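This site uses cookies. By continuing to browse you accept our cookie policy.

Sorting Bins and Drink Containers: Gallery
Posted 8/13/19 by Vicente Arancibia

Notes on the tabletop bin layout used for the Follurlow recycling guide. The layout was fixed in June. Two bins of equal size and shape, told apart by color, stand at the back, with the containers in front. Strips of colored tape mark positions on the table.

The guide covers 3 groups: cans, clear bottles and caps. It goes to roughly 3,000 households in Gendorthorpe. Rinse, drain, then sort. Check local rules on caps before printing labels.
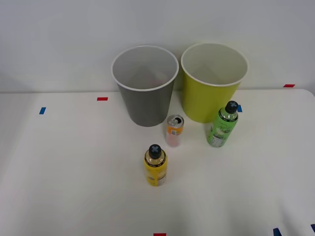 Gray and yellow-green bins, both empty. In front: slim can, opened, and two plastic bottles, one with a green label and one with a yellow. The green-labeled bottle has a black screw cap.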